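How I sort out my VAT return in one sitting

Home » Guides » Small business » VAT return step by step

Posted 2 June 2019

I run a tiny mail-order business from Bultby and for years I did my VAT in a blind panic on the last evening. I've got it down to one sitting now, so I thought I'd write out what I do (mostly so I can find it again in October!). I'm no accountant, and this is for a plain standard-rated business. If you're on a flat rate scheme or sell a lot abroad, your sums will look different.

Step 1. Get the paperwork in one heap

Sales invoices on the left, purchase invoices on the right, bank statement in the middle. I print everything, even the emailed ones, and tick each line of the statement as I find its partner. Anything without a tick goes on a sticky note and I chase it before I touch a calculator.

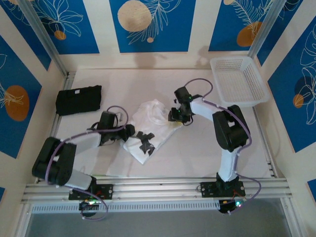 Card payments are the fiddly bit, as the money lands with the fee already taken off. You need the full sale price in your sales figure, with the fee going in as a separate cost. I got that wrong for two quarters running.

Step 2. Add up the VAT on your sales

I keep mine in Palter, a very plain bookkeeping program, but a spreadsheet does the job. One column for the net, one for the VAT, one for the total. If you've only got the total and the rate is 20%, divide it by six and there's your VAT. Check the total column equals the other two added together. Mine was out by 208 pounds once, and it was a single invoice typed in twice.

Step 3. Add up the VAT on what you bought

Only count the ones where you hold a proper VAT invoice with the supplier's number on it. My packaging comes from Rind, who put it in minute print at the foot of the page, so do look properly before you give up on one.
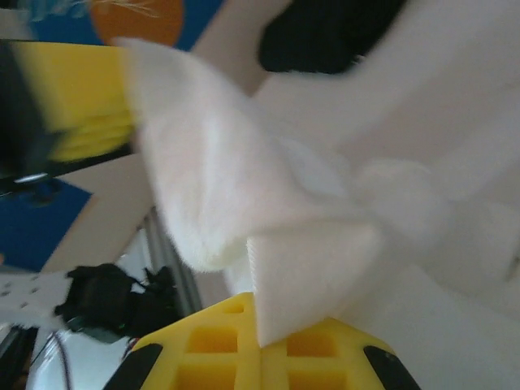
What if I find an old invoice after I've sent the return?

Put it on your next one, as long as it's a small amount and an honest slip. Keep a note of what it was and which quarter it belonged to. Bigger mistakes have to be reported separately, so look up the current limit first.

Step 4. Take one from the other

Sales VAT less purchase VAT is what you owe. Say you've charged 3,000 pounds and paid out 40 on stationery and stamps... well, stamps often carry no VAT at all, so check those!

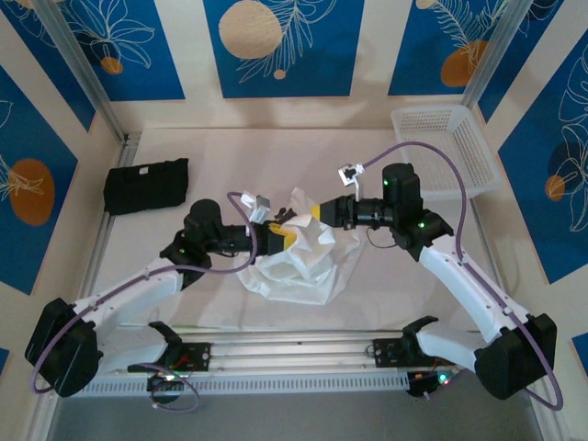 Then I leave it for 10 minutes, make a tea, and read every box again before I press send. Save the receipt page as well, and put the payment date in your diary while you're still logged in.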